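Stone & Tile Talk > Countertops and Slabs > Remnants

Brown stain on a marble remnant, worth saving?

gritty_pete
Posted 2 May 2025
Picked up a polished marble offcut from the Wultier yard back in September. Cream and white, tan and rust veining, very handsome, weighs as much as a sulking teenager. There is brown staining near the middle, toward the right. The guy at the yard called it "movement." I call it brown.
I have a baking soda poultice on the shelf and a set of hand pads up to 3000. Do I poultice, polish, or learn to love it?

slabhappy
Poultice first. Pads do nothing for a stain that has soaked in. You'll just have a shinier stain.

MrsTravertine
Disagree, or half disagree. With rust veining that close you may be looking at iron in the stone itself. I fought one of those for 21 days with a Skondano rust kit and the only thing that changed was my mood.

slabhappy
Was that on the polished side? Those kits are acid. You etched it, didn't you.

MrsTravertine
I developed a matte area, yes.

gritty_pete
So it's either oil, which comes out, or iron, which is a personality trait. How do I tell?

oldgrout
Drop of water on the stain, drop of water on clean stone, wait. If they darken the same, I'd bet on the stone. 964 posts on this forum and that is the most useful thing I've contributed.

MrsTravertine
That tells you how thirsty it is. It doesn't tell you what it drank.

oldgrout
963 then.

slabhappy
Pete, what's the finish like? If it's still glossy I wouldn't go near it with anything under 2000. People start at 400 "just on the bad spot" and end up doing the whole slab by hand over a long weekend.

gritty_pete
Glossy enough to be annoying. Picture attached. Please, one argument at a time.

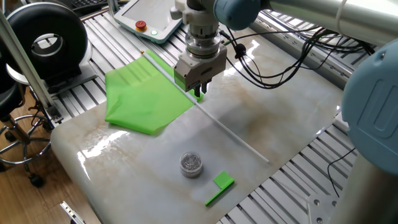 The slab, flags big and small. Stain is middle right.

MrsTravertine
Well, the polish is fine. I can see that from the glare on the left. Put the pads back in the drawer.

slabhappy
Agreed, and write that down, we agreed. I'd still poultice the brown.

oldgrout
What's in the little jar with the metal lid? Screws? If those are plain steel, don't ever leave them loose on there with a damp rag. Ask me about my windowsill.

gritty_pete
Small hardware, and it stays in the jar. Do I want to ask about the windowsill?

oldgrout
No.

nieto_fan
Whatever you do, seal it after. I use Nieto on everything. Also nice green on that big flag, but iron it. It has creases.

slabhappy
Not on the marble.

nieto_fan
I didn't say on the marble.

MrsTravertine
Sealing over a stain keeps the stain in. Find out what it is first. Try the poultice once, covered, a day or two, and if the brown hasn't budged then it's geology and you put a fruit bowl on it.

gritty_pete
One poultice, no pads, fruit bowl in reserve. Presell has the plastic film on sale so I'll start there. Will report back.

oldgrout
Tape the edges of the film or it dries out too fast. 964 again.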